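3.2 How a small towel creases

Towels are a joy to study. The pile hides where one layer stops and the next begins, so a towel seldom shows its shape as plainly as a napkin does. The Flevis set holds 362 towel states, all on a dark green surface. Some are simply crumpled, with the shape of the cloth quite lost.
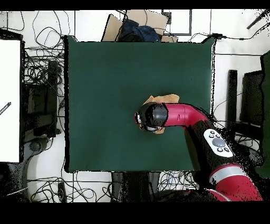
Readers at Jendham objected that a crumpled towel has no shape worth recording. We disagree, and happily – a single corner poking out is often enough to begin from. Partly folded states are richer still. A straight upper edge can survive while the rest narrows to a point, and the creases bring up lighter and darker patches in the nap.

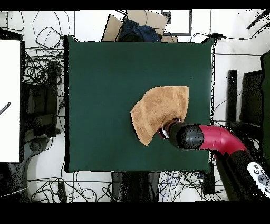
Page last modified: Sun 27 May

The most useful landmarks are the straight edges and the paler bands near the sides. Where both bands run from top to bottom, we can judge how much of the towel is still flat, even with a corner turned in. 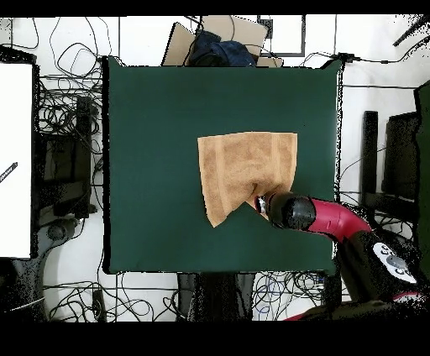 Figure 2. Tan towel with its lower right corner folded inward.

Once the layers stack up, the bands earn their keep again: one may stay nearly straight while the other curves with the fold. We find this lovely to look at, and the Shirazi labels record it as a separate state.

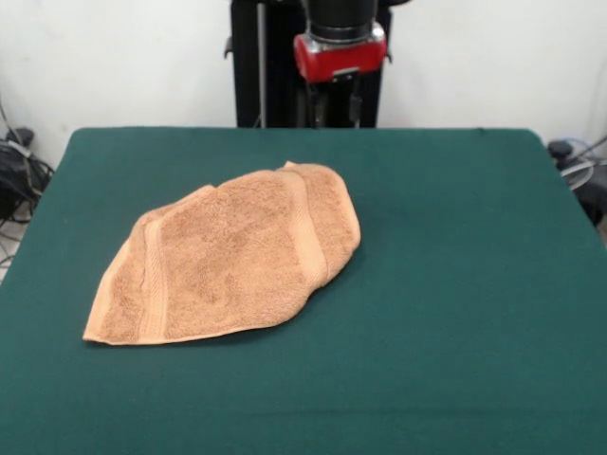

3.3 Labelling the folds

Each state was labelled by its visible edges first, then its bands – corners came last.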